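Fri 24 December – The Skorkwood community kitchen will stay open through the holiday week for the first time, serving a hot midday meal every day to anyone who cares to come in and sit down. There is no charge and no form to fill out, and you don't have to live in Skorkwood, either. People from Fultow and the farms out along the river road are every bit as welcome as the folks from around the corner.

The kitchen opened in October in the old Cutance bakery building on Mill Street, which had stood dark for a couple of winters and which a good many of us still can't walk past without thinking of cinnamon rolls. The big ovens were still in place and, after a thorough cleaning and a visit from the gas fitter, they were lit again. Since then the kitchen has served 878 meals, and the cooks fully expect to pass 900 before the soup pot is empty on the first day of the holiday week.

The menu leans toward the kind of food that holds its heat and stretches to one more bowl. There will be bean soup with barley, chicken and dumplings, baked squash, and a cabbage dish that the Oláh family has been making in this town for longer than most of us have been alive. Bread comes from the same ovens every morning, and whatever is left when the doors close goes home with whoever would like it – bring a bag or a clean dish towel to wrap it in.

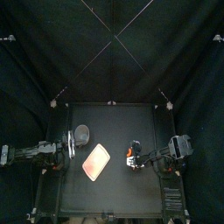

*Obsa Mamo*

Lunch begins at noon and the doors close at 2 p.m. The dining room seats 50, so if you arrive right at noon with the rest of the town you may have a short wait in the front hall, where there is a bench, a coat rack and a pot of coffee to keep you company. Those who come a little later usually walk straight in. The side entrance on the alley has a ramp and a wide door, and there is parking behind the building as long as the snow has been pushed back.

Anyone who can't get out in the cold may have a meal brought to the house. Please call the kitchen before ten in the morning, leave your name and street, and mention anything you can't eat. Neighbors are also encouraged to call on behalf of someone else, particularly if that someone is the sort who would never dream of asking.

Donations of food are gladly taken at the side entrance in the mornings. Onions, carrots, dried beans, butter and coffee are most needed just now, and the kitchen has all the canned corn it can use until spring, with many thanks to everyone who brought it. Warm mittens and scarves may be left in the basket in the front hall, and anybody who needs a pair is asked to please take one.

Regular hours, with lunch on weekdays only, resume after the New Year. The kitchen will also start a Saturday soup class then for children and grandparents to take together, and names are being put down on the sheet by the coffee pot.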